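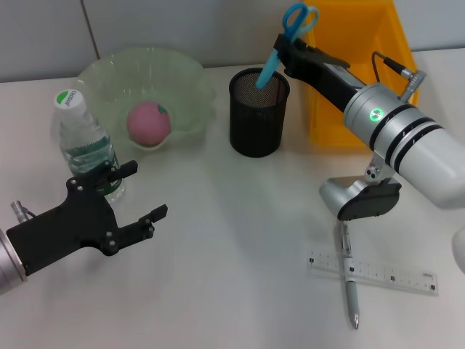 White table, Saturday morning

2 min read

Hi all,

Quick answer to the question below, typing between errands so excuse the mess.

> On 02/02/2019 a list member wrote:
> Can someone tell me what stays out on the white table at Distuvport
> and what goes back to the cupboard? Signup for August has 17 people
> and I dont want to redo it all. Also is the yellow bin ours or
> Quintero's?

Bin is ours. Quintero's stuff is all in the back room, none of it on that table.

What stays out:

1. Scissors, the blue-handled pair. They live in the black mesh holder. Handles up please – the other pair walked off last year and the new ones came out of the Zestley money.

2. Water. One bottle is fine, a C'estbon or whatever the shop has. Cap on tight, becuase it ends up lying on its side sooner or later and the paper stock is right there. We lost over 2,000 printed labels to a spill once, not keen on a repeat.
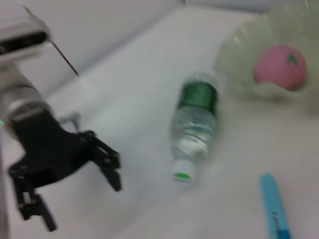 3. The green bowl with the wavy rim. Small round things go in it, the pink ball included. Not keys, not gum.

4. Yellow bin. Back of the table, up by the wall, with the pen holder in front. Big bin behind, small stuff in front, then you can reach everything sitting down.
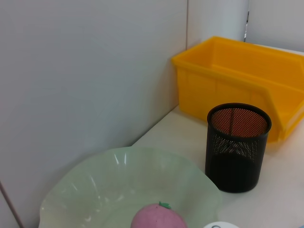 Yellow bin at the back, pen holder in front

Everything else – tape, spare paper, the Binulari folders – back to the cupboard, second shelf. If the shelf is full tell the list, dont start a pile on the floor.

Wipe the table last. More on August when I get a minute, have to run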